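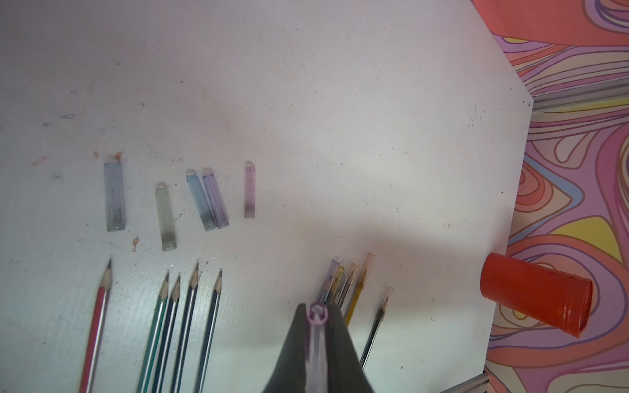
Fistari can cap a pencil!

If you've been by the back bench at Grerevach lately you know how long we've been waiting to type that. The arm project started in October with a pile of motors, a borrowed power supply and a lot of talk about sorting screws. Screws lasted two weeks. They roll under everything and they all look the same to a cheap camera, so we went looking for something bigger and brighter, and somebody turned up with a pack of striped pencils and a bag of see-through plastic caps. We've been hooked on the things ever since.

The job sounds small. Pick up a cap, turn it so the open end faces the pencil, slide it over the point, let go. You can do it while talking on the phone. For Fistari it's a whole evening of trouble packed into one little move, and that's why it has been such a great way to learn. The caps are light and slippery and you can see right through them. A pencil that isn't held by anything scoots backward the moment a cap touches its point. And the gripper has only two fingers, so there's no thumb to tuck underneath and no second hand to hold the pencil still (yes, a second arm has been suggested, many times, by people who haven't seen the budget).

About that budget. We've spent about 800 dollars so far, most of it on motors, and we're pretty proud of how far it went. The metal rail was in the offcuts bin. The white bench top came out of the old paint room and has every scuff and pencil mark you'd expect. We talked about sanding it and decided to leave it alone. If the software only works on a spotless table, it isn't much use in this building.

Most of the past month went into the gripper. The first fingers were flat and wide, and they were fine on caps but terrible on pencils lying close together, where they'd shove the whole bunch across the table. The new ones taper, so they can get into a narrow gap. The difference is huge. Fistari can now nudge one pencil away from its neighbors before it tries anything clever with it.
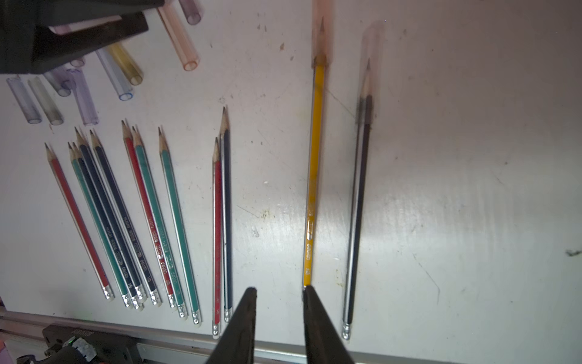

Nudging turned out to matter more than any of us thought it would. We had been treating every bump as a mistake and starting over. Then one night we let a bad run keep going, just to see, and the arm pushed a pencil crooked, came back, pushed it the other way and carried on with the job. There was actual cheering. Since then we've stopped resetting the table after every slip, and the practice runs have gotten messier and a lot more useful.

We teach it by driving the arm by hand and recording what it does, then letting it have a go without us. The recordings passed 2,000 at the end of March. Plenty of them are bad — crooked grabs, dropped caps, one whole session where the bench lamp had been moved and we didn't notice — and we keep the bad ones in a separate folder with notes. Please write notes! "Weird" is not a note. Tell us which cap color it was, where the pencil was pointing and whether you were rushing.

A good capping run takes ten seconds or so when you do it through the controls, once you've got the hang of it. The arm working by itself is much slower and likes to hover. It will hang over a clear cap as if it's making up its mind, drift left, drift right, then go for the purple one. Clear and smoky gray are still the hard colors. Yellow and orange are the easy ones, and we try not to let people practice on only those.

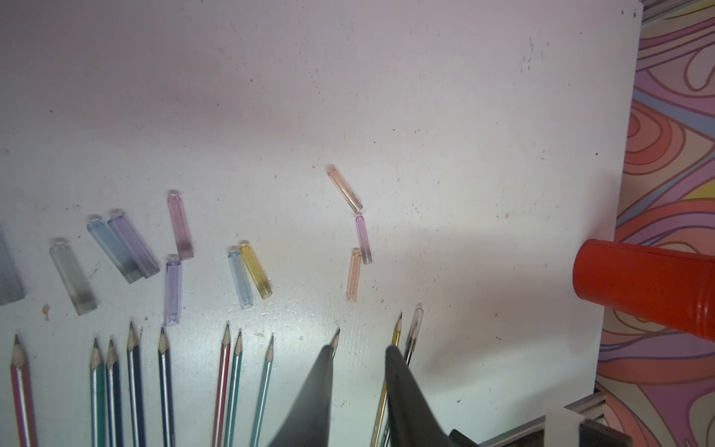 Caps, pencils and the cup on the back bench, with one cap already on.

Next up is the cup. We want Fistari to pick up a pencil with its cap on and drop it in, which means standing the cup up first, which means a wider grip than it has now. There are two designs for longer fingers pinned up by the door and both could use a second opinion. We'd also love a better strain relief for the cable near the wrist, where it rubs each time the arm reaches all the way out. The folks from Kestell have offered to bring their cable chain sketches over.

You don't need to know any code to join in. Driving the arm is the fun part anyway, and new drivers often do better than the rest of us because they don't have our habits yet. Ask at the desk for the back bench sign-up sheet. Sessions run in pairs, one person driving and one putting the caps back out on the table. Spread them around, and let them land at odd angles.

Spare pencils are welcome too, any brand, as long as they're sharpened. If you have a bright patterned cloth you aren't using, bring that along for the next round of background tests.

Posted April 2, 2021

Recent items
Liew Street entrance: new door code
Belt sander is back
Kestell swap table: what's left
Fistari build notes, part 3: the rail
Kiln shelf sign-up

Home | Newsletter | Builds | Tools | Join | Contact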